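**Novthorpe Handling Laboratory: gripper comparison notes**
Posted as a thread by the laboratory account. January 12, 2018

---

**1.** The laboratory has completed the first stage of its comparison of two finger sets for the Nordin hand-held gripper. The posts that follow summarize the method, the results to date, and the questions that remain open. The full report will be issued separately.

**2.** Work at this stage is limited to small, light objects stored in divided containers. Partners at Gresberg asked for this category because their packing cells handle a great deal of it, and because our August report did not cover it. 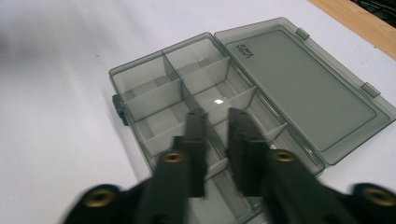

Compartment organizer, smoky-gray plastic, lid open.
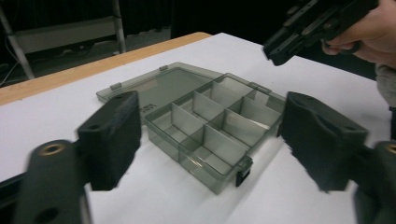 **3.** The two finger sets are referred to as N (narrow tip) and W (wide pad). Both fit the same mount, and both are moved by the same trigger linkage. Stroke, spring, and handle were left unchanged throughout, so that any difference in the results could be assigned to the fingers.

**4.** Each set was used for 40 trials per task. The tasks were: lift a part out of a compartment; place a part into a compartment; close the lid; move the closed box to a marked position. Four tasks, one operator, one box.

**5.** The operator for every trial was Meron Gebreyes. We are aware that a single operator limits what may be claimed. A second operator will repeat the series before any figure is quoted outside the project.

**6.** Set N performed better at lifting. The usual fault with set W was contact with a divider before the fingers had closed on the part. Where this happened the box slid, and the trial was recorded as a failure even if the part was later recovered.

**7.** For placing, the difference between the sets was small. Most failures were early releases, which we attribute to the trigger. The operator reported that the last part of its travel is hard to feel through a glove.

**8.** Set W performed better at moving the closed box. With set N the box tended to turn between the tips when it was gripped away from its center. A rubber facing may correct this. The laboratory has ordered two grades of facing material and will test both.

**9.** Closing the lid was the hardest task for either set. Swinging the lid over is simple. Pressing the latch home requires a force directed downward while the box is held still, and one hand-held gripper does not do both well.

**10.** A note on the cameras. Both candidate units were mounted at the same point on the handle, looking along the fingers. The Brovau unit has the wider lens. The older unit gives a cleaner image but loses the box at close range.

**11.** Exposure requires care. Translucent plastic on a white surface produces highlights that reach 255 on all channels, and the edges of the dividers disappear into them. We lowered the exposure until the dividers could be traced by the software, and accepted darker images elsewhere.

**12.** Motion blur is the second concern. Shorter exposure times reduce it, at the cost of noise in the darker areas. Randi Sundqvist is preparing a table of exposure time against tracking error, which will be attached to the full report.

**13.** Controller settings for the arm trials have not been fixed. The arm will receive the same fingers on an adapter plate, and its maximum closing speed will be set at 115 millimeters per second to begin with. That value comes from the arm's own safety review and may be lowered.

**14.** In reply to a question received from Gresberg: no, the threaded inserts in the fingers will not be changed to a different size. Existing facings and guards depend on the present pattern, and we see no benefit that would justify replacing them.

**15.** In reply to a second question: the box will remain in the test set. It is inexpensive, it is easy to replace, and its thin walls expose errors in alignment that a solid tray would conceal.

**16.** Correction to post 4. The marked position for the box was moved once, after the first series with set N, when the tape was found to have lifted. The trials affected are being repeated and are not included in the observations in post 8.

**17.** Remaining work, in order: repeat trials with set N; second operator; rubber facings; arm adapter. Requests for access to the trial records should be sent to Randi Sundqvist at the laboratory, with the name of the requesting group and the task concerned.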